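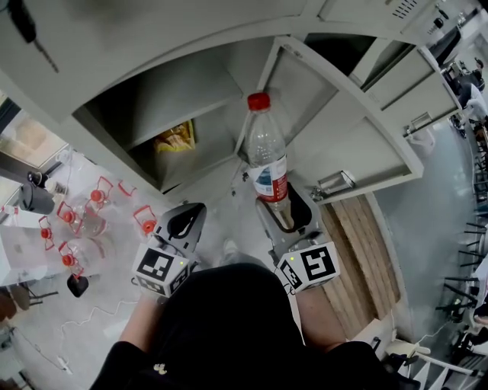 A bottle of water with a red cap, in front of an open cabinet.

Let the Tap Come Back
by Zuweira Abugri

When I moved to Lillham, the first thing I looked for in my new office was the place to drink water. In my country you learn this early. You find the water, then you find the toilet, then you ask where your desk is. A colleague showed me a machine that sold bottles. I asked about the tap and she pointed to the kitchen, but with a face as if I had asked to drink from the river.

I have lived here 5 years now and I still think about that face. The water in Lillham is good. The town tests it and sends us a letter with the results, which I read every time with a dictionary beside me. Still my neighbors carry home heavy packs of bottles from the Osei supermarket, up the stairs, and then carry the empty ones down again.

I do not want to blame them. A bottle is easy to trust. It is closed, and you are the one who opens it. My mother also bought water when she could, and she had good reason, for our tap was brown in the rainy months. Trust in water is something you learn with your body, and it is slow to change. My friend Hanne Norðdahl grew up with very clean water and she drinks from any tap in any town without thinking. I envy her a little.

But I believe a town can help people to trust. When I was a child there was a public fountain near the market, and old men sat by it the whole afternoon. In Lillham there were once 23 public fountains. I learned this from an old map in the library. Today 3 are working, and one of these is behind the tennis courts, where you must know about it already to find it.

The reason given is always money. Last February the town council heard that repairing a fountain would cost 900 dollars, and one member, Nii Tetteh, said that people do not use them anyway. I was sitting in the public seats and I wanted to answer, but I was shy about my accent. So I answer now. People do not use a fountain that is dry. They also do not use one with chewing gum in it. If it were cleaned every morning, with a sign showing the date of the last test, I think even my colleague would stop there with her children.

There is one more thing, and it is harder for me to explain in English. To drink from the same place as a stranger is a small act of belonging. When I was new and knew no one, I would have liked to stand in line for something that was free, and that was also for me. A shop is open to you while you have coins.

I still buy a bottle sometimes, on the train or when I forget my own. I would like to buy fewer. The council will discuss the parks budget again soon, and this time I will bring my notes and speak, accent and all.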